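4.2 Grasping the Stem Below the Branching Point

The second task in the Nonier benchmark asks the arm to take a potted or staked plant by its main stem and carry it to a marked spot. The stem is thin compared with everything around it. Leaves and side branches spread out well past the gripper, and from most approach angles at least one of them crosses the line between the wrist camera and the place where the fingers need to close. A policy that goes for the largest green region will nearly always end up with a leaf.

We define the grasp region as the length of stem or stake from the lowest branching point down to the rim of the holder. A grasp counts as correct if both fingers close inside this region and no leaf or side branch is caught between them. Pinching part of a taped joint is allowed. Closing above the branching point is counted as a failure even when the plant is lifted, as is any grasp where the plant turns more than a quarter turn during the carry.

Demonstrations were recorded by two operators, Helge Wallin and Kjell Rustad, on the bench at Nodalstead. They collected 611 demonstrations in total, all by teleoperation, with the wrist camera as the only view shown to the operator. We kept this restriction on purpose. In an earlier round the operators could also look directly at the bench, and they tended to make corrections based on things that did not show up in the wrist view at all. A policy trained on that data hesitated at the moments when the operator had been looking elsewhere.

The policy takes the current wrist image, the previous wrist image, and the finger opening, and outputs a short chunk of end-effector motions plus a finger command. We did not give it depth. Depth readings on thin stems were mostly missing or took their value from the surface behind, and in early tests including them made the final approach worse.

Two phases of the task matter most for the analysis, and we label them separately. In the straddle phase the fingers are open with the stem or stake between them, and neither finger is touching it. In the hold phase the fingers are closed on the stem. Figure 4 has a hold view first and a straddle view second. The foliage takes up much of the image in both, while the part that decides the grasp is a narrow strip near the fingers.
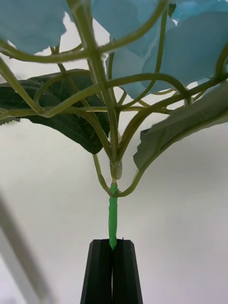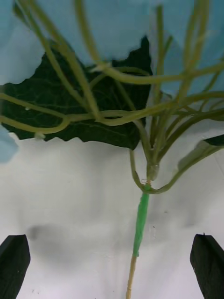
Figure 4. Wrist camera view of the gripper fingers and a stem with a section wrapped in green tape.

To see how much the policy depends on that strip, we trained a second version on cropped input. The crop keeps the lower half of the wrist image at full resolution and reduces the upper half to a coarse thumbnail, which is passed through a separate small encoder. Everything else, including the training schedule and the action chunk length, is the same as in the full-image version. We will call the two versions Full and Crop.

We ran 200 evaluation trials with Crop. Plants were turned by hand to a new angle before each trial, following a list of angles drawn in advance, and the start pose of the arm was varied within a small box over the bench. The operator was not allowed to touch the plant or the arm once the trial had begun. Of these trials, 44 ended in failure. The most common type was a side branch caught together with the stem. The next most common was a late close, where the fingers straddled the stem correctly but kept moving upward and shut on or above the branching point. Dropped plants were rare, and most of them came after a grasp on bare stake.

Full was run on a shorter list of angles taken from the same draw, so we compare the two only on the angles they share. On those, Full failed more often, and the difference is almost entirely in side branches caught between the fingers. We looked through the recordings of these failures and found a repeated pattern. When a low branch hung down beside the stem, Full shifted sideways until the branch was between the fingers as well, and then closed. Crop did this too, but less often. Late closes happened at a similar rate in both versions, which suggests that they have a different cause. Our best guess is the demonstrations themselves: Rustad preferred to rise slightly while closing, and Wallin did not, and the policy has no way to tell which style it is following at a given moment.

We tried to remove the late closes by retraining on one operator's data at a time. Both single-operator policies closed at a more consistent height, but both were also worse at finding the stem in the first place, so the total failure rate did not improve. Adding an operator label as an input gave a small gain in closing height with no loss elsewhere. We use this setting in the transfer tests at Mavthorpe, reported in Section 4.3, where the bench is lower and the lighting comes mainly from one side.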